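粗い面となめらかな面、テラゾー沼の入口にて

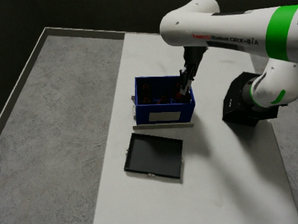 6月に入ってから、頭の中がずっとテラゾーと研ぎ出しのことでいっぱいです。きっかけは祖母の家の流し台でした。子どもの頃は「ざらざらした古い流し」としか思っていなかったのに、大人になって触ってみたら、角の丸みといい、石の粒の散り方といい、もう惚れ惚れする出来なんです!それ以来、人の家でもお店でも、まず台の表面を見てしまう。上の画の台も、左がコンクリートみたいな斑のあるグレー、右がつやのない真っ白な面になっていて、この切り替えがたまらなく好きです。グレーの側の縁だけ少し明るく立ち上がっているのも良くて、浅いお盆をはめ込んだように見えるんですよね。わが家の台所の作業台も、こういう二つの面でいきたい。

で、先月からセメントを練っています。台所で使う前の練習なので、まずは鍋敷きくらいの小さな板から。白セメントに砕いた石を混ぜて、型に流して、固まったらひたすら研ぐ。文章にすると一行なのに、研ぐのが長い長い。1枚目は待ちきれずに早く型から外してしまい、角がぼろっと欠けました。2枚目は粒が全部底に沈んで、表から見るとただの灰色の板(裏はきれいでした)。3枚目でようやく、粒が表にぱらぱらと顔を出してくれて、夜中にひとりで声を上げました。

石の粒は「Vasodley」という小さな石材屋さんの端材袋を使っています。袋ごとに色が違って、届くまで何が入っているかわからない。前回は緑がかった灰色、今回は飴色が多めでした。送料込みで1,573円。飴色の粒は研ぐと急に透明感が出て、べっこう飴みたいになるのでぜひ見てほしい!

研ぎのやり方は、Lerato Masilelaさんのワークショップで教わったことをほぼそのまま守っています。番手を飛ばさないこと、水をけちらないこと、それから途中で必ず一度、目を閉じて指でなぞること。この最後のがすごくて、目ではつるつるに見えているのに、指だと前の番手の傷がはっきりわかるんです。Leratoさんは粒の大きさをそろえない派で、「大きいのが一つあると、その周りが静かに見える」とおっしゃっていました。帰り道ずっとその言葉を考えていたし、次の板では本当に大きいのを一つだけ入れてみました。中心から少し外して、右下に。これがいい感じなんです。

仕上げの保護剤はまだ迷い中です。今試しているのは「Graltar」の水性と「Zwane」の蜜蝋ワックス。前者は色がほとんど変わらず、後者はしっとり濃くなります。好みだけで言えば断然ワックスなのですが、醤油を一滴垂らして一晩置いたら、ワックスのほうだけうっすら輪が残りました。台所で使うなら水性かなあ。レモン汁はどちらも苦手のようで、垂らしたところのつやが引いてしまいました。コーヒーと赤ワインはこれからです(ワインは残りを飲む係もやります)。

作業台の本番は、グレーの研ぎ出しを流しの側に、白い面をパンをこねる側に、と考えています。粉を広げるほうはできるだけ平らでさらっとさせたい。悩ましいのは境目で、目地に真鍮の棒を入れるか、何も入れずにすっと切り替えるか。真鍮の棒は1,076円のものを見つけて、もうカゴに入れてあります。入れてあるけれど、まだ押していません。

境目に棒を入れた方、掃除のしやすさはどうですか。コメントで教えてもらえるとうれしいです。次は飴色の粒の板が研ぎ上がったころに書きます。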